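Where the Shelf Ends: The Slow Argument Over the Rarkcombe Line

Energy and Seas

A maritime boundary is usually drawn twice. The first line is drawn by surveyors, who measure from the low-water mark. The second is drawn by lawyers, who decide which low-water mark counts. In the Rarkcombe Basin the two lines are 30 nautical miles apart at their widest point, and most of the gas that anyone has found there lies between them.

The dispute concerns two coastal states, Tovo to the north and Zirnton to the south, and a strip of seabed that neither has drilled for production. Both signed a framework agreement on fishing in the same waters, and that agreement has held. It says nothing on the seabed. An early draft contained a clause on mineral rights, which was struck out on the last evening of talks so that the herring season could open on time.

The legal positions are easy to state. Tovo claims a median line measured from its outer islands. Zirnton accepts the islands as territory but denies that they generate a full economic zone, on the grounds that the largest of them has no permanent fresh water and is lived on for only part of the year. Under Zirnton's reading, the line should be measured from the Tovo mainland, which pushes it north and places the Vogler prospect on the Zirnton side.

Vogler is the reason the matter has come up again. The prospect was mapped on old two-dimensional seismic lines and left alone for years, since the water was deep and the price of gas was low. A well drilled on an adjacent structure in undisputed Tovo water reached gas in a sandstone that seems to continue southward. The operator reported water depth at the well site as 1054 meters. That is within reach of an ordinary drillship, and it changed the arithmetic for both capitals.

What followed was a contest of notices. A state that wants to run a seismic survey issues a navigational warning asking other traffic to keep clear of the vessel and its towed cables. The warning is a safety document. It creates no rights. In a disputed area, however, the act of issuing it is read as an exercise of authority, and the other side will normally answer with a warning of its own declaring the first one void. Over the summer the two coordination stations issued five pairs of these. Merchant ships in the area obeyed all of them, which in practice meant going around.

The August survey was the longest. The vessel towed its streamers on an east-west grid that ran up to the Tovo median line and stopped short of it by two miles on most passes. On three passes it crossed. Zirnton sent a coast guard cutter, which held station off the survey ship's quarter and repeated a radio message every half hour. The survey ship did not change course. Neither government released the track data, though anyone with a receiver on the southern coast could have logged it.

There is a technical reason for the crossings that has been mostly lost in the coverage. A towed streamer array is several miles long and cannot be turned sharply. To obtain full coverage at the edge of a grid, the ship has to run past the edge before it starts the turn. This is called run-out, and the permit normally allows for it. Whether a permit from one state can allow for run-out in water claimed by another is a question on which the two foreign ministries have each produced a paper. The papers do not cite the same cases.

Three ways forward are under discussion. The first is adjudication, which Zirnton favors and which Tovo has declined, noting that a court would have to rule on the status of the islands and that the ruling could not be confined to gas. The second is a joint development zone, in which the boundary is left open and revenue is shared under a fixed formula. Such zones work elsewhere, but they depend on a common tax regime and a single licensing body, and the two states differ on both. Tovo takes its share through royalty on volume. Zirnton takes it through a tax on profit after cost recovery. A company can model either one. It can't easily model a field that pays both.

The third is a unitization agreement limited to Vogler alone. This would treat the reservoir as one unit, appoint a single operator, and divide output by the estimated volume on each side of a provisional line. It is the narrowest option and the one the licensed companies prefer. Its weakness is the provisional line, which both sides suspect would become permanent through use.

Pipeline routing adds a further difficulty. The shortest path to an existing terminal runs through Zirnton water. The path that avoids Zirnton water crosses a steep canyon system with a history of slope failure, and would need a longer line laid at greater depth. Technical delegations meet again on Friday, with the agenda limited to the exchange of survey notices.

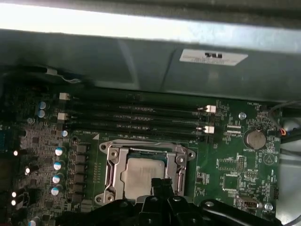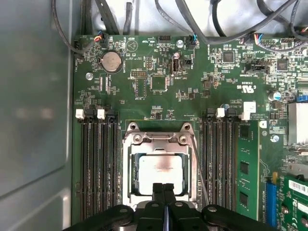 Reading time: 5 min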